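Bretodberg Tournament Desk - User Guide
Section 6: Setting Up the Group Stage and the Game Schedule

In this section you learn how to build the group stage of a basketball tournament, how to assign the games to the halls and how to publish the schedule to the teams. Before you begin, the list of teams must be complete (see Section 4) and every hall must have its opening hours entered (see Section 5).

You need the role Competition Manager. With the role Scorer or Guest you can open the pages but the Save button stays gray.

6.1 Create the groups

1. Open the tournament and choose Stages in the left menu.
2. Click Add stage, then choose Group stage.
3. Type a name for the stage. The name is printed on all the score sheets, so keep it short. The limit is 25 characters, spaces included.
4. Enter the number of groups and the number of teams in each group. The biggest group which the program accepts has six teams.
5. Choose the type of games:
 Single - every team plays one time against every other team of its group.
 Double - every team plays two times, one time as home team and one time as visitor.
6. Click Save.

Note: The number of groups can be changed later, but only as long as no team is placed. When one team is already in a group, you must first empty the groups with Reset placing.

6.2 Place the teams

There are two ways to place the teams. You can do it by hand or by draw.

By hand:
1. Open the tab Placing.
2. Drag the team from the list to the wished position.
3. Repeat until the list on the left is empty.
4. Click Confirm placing.

By draw:
1. Open the tab Placing and click Draw.
2. Give each team a pot number. Teams with the same pot number will not come into the same group.
3. If two teams come from the same club, mark them both and click Keep apart.
4. Click Start draw. The program shows the teams one after the other. With the slider you can make the draw slower, for example when it is shown on a big screen before an audience.
5. Click Confirm placing.

CAUTION: After Confirm placing the draw cannot be repeated without a record. Each new draw is written in the tournament log with the name of the user and the time, and the clubs can read this log.

If the program shows the message "Keep apart not possible", you have marked more teams of one club than there are groups. Remove the mark from one of them and start again.

6.3 Enter the game length and the breaks

The program calculates the starting times from the values on the page Timing. Please fill them in with care. A wrong value here moves all the games of the day.

1. Open Timing.
2. Enter the length of one period and the number of periods.
3. Enter the halftime break.
4. Enter Warm-up. This is the time between the end of one game and the start of the next one in the same hall.
5. Enter Minimum rest. This is the shortest time that a team must have between two of its own games.
6. Click Check values.

Note: The program uses the running time of the game and not the playing time. Time-outs and free throws make a game longer than its periods. In the field Allowance you add the extra minutes for this. For youth games many organizers take a smaller allowance than for senior games, and you can enter it separately for each age class.

6.4 Produce the schedule

1. Open Schedule and choose the stage.
2. Mark the halls which may be used. A hall without opening hours is not shown in the list.
3. Choose the priority:
 Short days - the program fills the halls from the morning and finishes early.
 Long rest - the program gives the teams more time between the games, and the day can be longer.
 Few trips - the program tries to keep each team in one hall for the whole day.
4. Click Produce.
5. Wait until the bar is full. With a large tournament this can take some minutes. Do not close the window in this time.
6. Look through the result. Games with a problem are shown in orange, and games which could not be placed are in the list Open games at the bottom of the page.

One stage can hold up to 490 games. If you need more, divide it into two stages and connect them as described in Section 8.

6.5 Change single games

Often there is a reason to move a game, for example when a team has a long trip on the first morning.

1. Click on the game in the schedule.
2. Choose Move or Swap. Swap exchanges two games with all their data, including the referees.
3. Click on the new place.
4. If a rule is broken, a small window opens and names the rule. You can click Back or Keep anyway.
5. To fix a game in its place, click the lock sign. A locked game stays where it is also when you click Produce again.

CAUTION: Do not lock more games than necessary. When many games are locked, the program has little freedom and the list Open games becomes long.

Note: Referees are not moved automatically when you use Move. Open the page Officials after each change and look for the red names.

6.6 Connect the hall displays

The schedule can be shown on the screens in the entrance of the hall and beside the court. For this you need the Gadik display box, one piece for each screen, and a network connection in the hall.

1. Connect the box to the screen and then to the power.
2. Wait until a code with letters and numbers is on the screen.
3. In the program open Halls, choose the hall and click Add display.
4. Type the code and click Connect.
5. Choose what the display will show: Schedule of the day, Table of the group, Next game or Picture page.
6. Click Send test page. The test page stays on the screen until you click End test.

The Picture page changes between the pictures from your own library. You can use it in the breaks for sponsors, for the team photos or for any other picture. To add one, open Library, click Upload and choose the file. A wide picture fills the screen best. A tall picture gets a gray field on both sides.
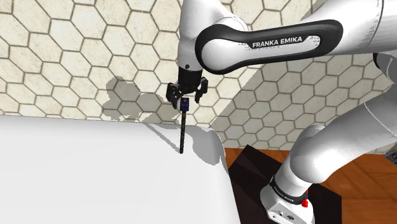 Fig. 6-4. Library picture: robot arm with open white table surface.

For each picture you can set how long it is shown. The same time for all the pictures is set under Library - Defaults. When a game in this hall begins, the display goes back to Next game by itself, and the pictures start again at halftime if the option Pictures in halftime is on.

If the display stays black, check these points:
Is the screen set to the correct input?
Is the light on the front of the box green? An orange light means that there is power but no network.
Was the code typed without spaces?

Error 151 means that the code is too old. Take the power from the box, connect it again and use the new code.

6.7 Publish the schedule

As long as the schedule is a draft, only the Competition Managers can see it. The teams, the referees and the hall displays get it after publishing.

1. Open Schedule and click Preview. Choose one team and read its games from the first to the last day.
2. Do the same for one referee.
3. Click Publish.
4. Choose who gets a message: teams, officials, or both.
5. Write a short text if you want. The field can be left empty.
6. Click Send.

After publishing you can still make changes. Each change is at first kept back and is marked with a blue point. When all your changes are ready, click Publish changes. In this way the teams receive one message and not one for each game.

Note: Tournaments which are connected to a Sirko results page are updated there some minutes later. If the old starting times are still shown after this, click Refresh link under Stages - External pages.

CAUTION: Withdraw schedule removes the games from all the displays and from the phones of the teams immediately. Use it only when the whole schedule is wrong. For single games use Move, as in 6.5.

6.8 Print

1. Open Schedule and click Print.
2. Choose By day, By hall or By team.
3. Choose the paper size. The setting Letter is standard. For the wall plan of the Dulwood type choose Poster, four sheets.
4. Click Create file, open the file and print it.

The printed pages carry the date and hour of printing in the lower corner. When you hang up a new page, please take down the old one first.

Continue with Section 7, Score Sheets and Live Results.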